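Subject: Re: [evodton-crafts] Marker storage that works for small groups
Date: 12/6/21

> We're down to one big tin of markers at the Grondlow table and it drives me
> up the wall. Everyone digs for a color and half the caps come off.
> Does anybody have a better way? We have 15 people signed up for cards.

Oh, I have opinions on this one! We gave up on the big tin in September and went over to cups, two colors in each, and I love it. People take a cup, draw, and swap with a neighbor when they want something new.
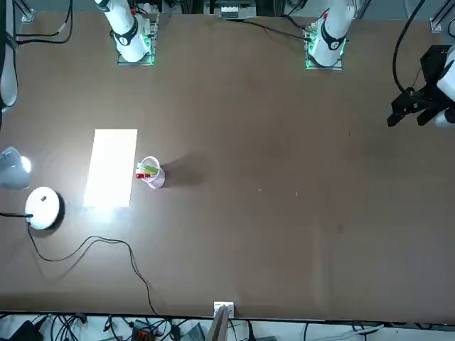 My one firm rule is that the cups have to be clear. I tried mugs first and everybody kept tipping them out to see what they had. With a plastic one like this you can tell it's the red and the green from across the table – perfect for holly! Short, wide cups are fine too, and I like the markers lying low in there so nothing topples when someone bumps the table.

I have 8 spare cups you're welcome to. I can drop them at the Kukow desk, or bring them along when we do the envelopes. Do you still need glue sticks?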